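Home | Shop Set-Up | Displays | Floors | Contact

How to set out a small wooden produce stand

September 24, 2025
By Hazel Halvorsen
Reading time: 4 minutes

A tiered stand takes up little floor and holds more than a table of the same width. The steps below are the ones we use at Halvorsen when we fit out a corner for fruit and vegetables, and they suit a farm shop or a staff canteen just as well.

1. Place the stand before you fill it. Leave at least 116 cm of clear floor on the side people will pick from, so that someone with a basket can stand there while another person walks by. Check that it sits level. On carpet, push down on each corner in turn and pack any that rock.

2. Wipe out the crates and let them dry. Splinters can be taken off with fine sandpaper.

3. Put the heavy, hard things in first. Potatoes can be piled up in a shallow crate and will hold their shape. Pick out any green or soft ones as you go.
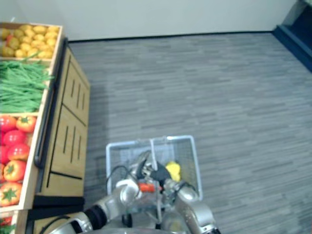

4. Lay green beans all in more or less the same direction. They slide when they are heaped anyhow, and a few will always come over the front. Top them up little and often.

5. Set peppers with the stems showing where you can. Reds and oranges can share a crate if they are the same price. Two layers is enough, as the bottom ones bruise under a third.

6. Keep leafy things away from heaters and direct sun.

7. Stand back by a couple of paces and look again. Crates that seemed full from close up often show bare wood at the front. Pull the stock forward and leave the gap at the back.

The floor needs some thought too. Bean ends and bits of leaf get trodden into carpet quickly, and a streaky grey pattern hides them until they smell. Sweep along the base of the stand at midday and vacuum at closing. Marisol Haverford, who runs our Carkach branch, keeps a brush on a hook by the till for this.
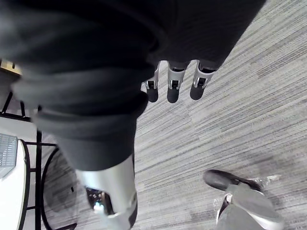 Can I put a produce stand on carpet at all?

Carpet is fine under dry goods such as potatoes, beans and peppers. Anything that is misted or kept on ice should go over a hard floor or a waterproof mat that sticks out 20 cm past the stand on every open side.

Go through every crate again before you lock up, and take out whatever has gone soft.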